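July 2, 2023. Kitchen sim, arm at the hob.

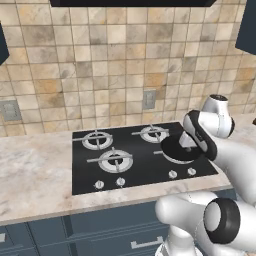

Mounir and I went back to the grip settings, as agreed. Closing force in the sim was still the value Brock put in back in February, before we changed the finger pads on the real arm, so the two haven't matched for months. Set both to 64 in the config. Units are whatever the Kamska driver uses, check before copying this anywhere else.

Ran 200 resets overnight with the start pose jittered. Log is on the workshop machine under hob_lid. Not gone through it yet beyond seeing that it finished.

Changes made today:

- wrist now comes in tilted, not straight down
- friction on the black disc lowered a bit
- collision mesh for the burner grates swapped for plain boxes, the detailed one was slow and made things jitter on contact
- knobs left as fixed geometry, no joints

Amr wants the knobs to turn. Told him after the grasping is sorted.

Real arm: still on the bench at Birnholm with the cover off. Two of the screws on the base plate are the wrong length. Mostafa has the right ones. Cable for the gripper needs a longer loop at the wrist, it pulls when joint 5 goes past halfway.

To do: read the log, plot slip against tilt, ask Gaétan if the old hob from his flat is still going spare.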